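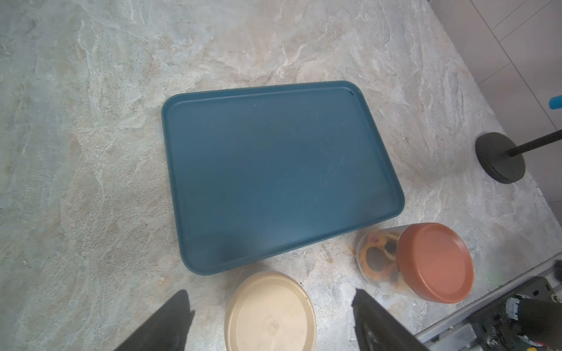

Scuff marks on matte plastic serving tray, how to remove?
Asked in Kitchen & Household, July

I have a Mirkura tray, rectangular, raised rim, used daily for breakfast dishes. The flat part is matte and has picked up faint scuffs, plus a few tiny light specks that show against the dark teal. Dish soap and a soft sponge make no difference. I have 2,000 and 3,000 grit wet sanding pads left over from another job. Would either work without leaving a shiny patch? The counter is a marbled pattern and has brownish stains near the orange-lidded jar, so one product for both would be convenient.

2 answers

Answer 1 (accepted)
Don't sand it. At 3,000 grit you are polishing, and the spot will be glossier than the rest. Make a paste of baking soda and water, rub lightly with a damp cloth in one direction, rinse, dry. If a mark is transferred material it will lift. If it is a scratch it will stay. Check the inner lip too, residue collects there.
For the counter, find out what it is first. No vinegar on real marble.

Answer 2
melamine sponge. I use the Zelon ones, they dull shiny plastic but yours is matte already. test the underside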